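From: Lukian Kravets
To: Zalldale Suture Circle list
Date: 28 July 2025
Subject: Re: [zalldale-suture] practice thread, and the newsletter

Wikus wrote:
> Is anybody still buying the Semeniuk thread by the box? I'm down to
> my last 3 packs and the price went up again in April. Also, who has
> the back issues of the newsletter?

Hi Wikus, hi all,

Yes, still buying it, and still grumbling! I split a box of 40 with two people from the Fomier evening class, so it stings a bit less. If you want in on the next one, write me off list and I'll add you (you'd have to pick it up from my porch, I'm not mailing thread again after last time).

For plain knot tying I've gone back to kitchen string around a chair leg. It's ugly but you see every mistake, and my left hand is finally catching up. I save the good stuff for running stitches.

As for the newsletter, I have nearly all of them in a shoebox, and I've been typing up the ones people ask for.
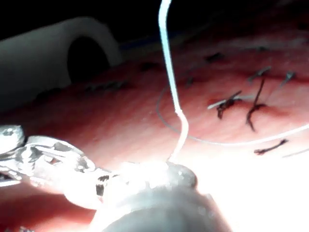
Tissue with a fine grain to it deserves a slow hand. Take your bite square to the surface, follow the curve of the needle, and stop pulling when the edges meet.

I still pull too hard, every single time. Anyway, tell me which issues you're missing and I'll dig them out this week.

Lukian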